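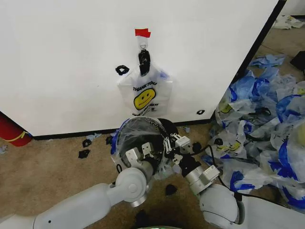 The petition that counted me three times

A friend forwarded me an email last week from one of those campaigning outfits that has my address because I once signed something about libraries. The subject line said that Tarnmont had spoken. I live in Tarnmont and I hadn't said a word, so I opened it to find out what I thought.

What I thought, apparently, was that the Perrin Road car park must be saved. The email said that 2,341 residents had "demanded action" and that the council was "reeling". It then invited me to give £3 a month so that the reeling could continue.

I have no strong feelings about the Perrin Road car park. I park in it when it rains. The council wants to put flats on half of it, which seems a reasonable use for the half where the puddle is, but I can see why the shopkeepers are worried and I would listen to them happily. My quarrel is with the number.

The petition is hosted on a site called Wuludix, which sounds like something you take for heartburn. Wuludix lets anybody sign anything from anywhere, and it publishes a little table underneath showing where the signatures came from. You have to scroll past the donation button and a row of other petitions (badgers, a cancelled quiz programme, more badgers) but it's there. Of those 2,341 residents, 185 gave a Tarnmont postcode. A fair few of the rest were abroad. I'm sure they mean well, but it is a long way to come for a pay and display.

I then discovered I was one of the 185. I was, in fact, three of them. I had been sent a "quick survey on town centre parking" in September, and had filled it in at the kitchen table while waiting for some potatoes. One of the questions was whether I agreed that parking was important. I said yes, as I suppose most people would who own a car and have ever wanted to stop it. The page then hung, so I pressed the button again, and then once more out of spite. Each press seems to have been a separate resident demanding action.

I wrote to the campaign and got a reply thanking me for my passion.

Now, I know how this goes. If you complain about a figure like that, you are assumed to be on the other side, and within minutes somebody asks how much the developers are paying you. (The developers are called Juta. They have never paid me anything, though they did once put a leaflet through my door with a drawing of a woman laughing on a balcony.) And Juta are no better. Their leaflet said that local people "overwhelmingly support" the scheme, and when I looked up the consultation report on the council website it was based on 30 feedback forms handed in at an exhibition in the leisure centre foyer. Quite a few of those wanted to know when the pool would reopen.

So we have a town in which everybody is furious about the flats and everybody is overwhelmingly in favour of them, and most of the people I meet in the queue at the post office haven't heard about either.

The local paper printed both claims on the same page. It gave the petition the bigger headline. I don't blame the reporter much, as I believe there is only one left and he also does the football. But a figure, once printed, becomes a fact with a coat on. Our ward councillor has already quoted the petition in a meeting as proof of "the strength of feeling on the ground", the ground in this case extending to at least two other continents.

I should admit that I've done the same sort of thing. I once told a public meeting that "everyone on our street" was against the new bus timetable. I had spoken to next door, and she was mainly against the bus driver. It got a round of applause, too.

What bothers me is that there's a real question buried under all this. The flats might be a good idea or a bad one. It would depend on how many are at a rent that people here can pay, and where the butcher's customers are meant to go on market day, and whether anyone has thought about that drain. The council's planning officers have written a long and fairly dull paper on it, which I have now read, and it's the only thing I've seen on the subject that doesn't have an exclamation mark in it. It doesn't have a donation button either.

The planning meeting is in January 2020, in the small hall, and the public can speak for three minutes each. I've asked Wuludix to take my name off all three times before then. So far they've managed two, and sent me another survey.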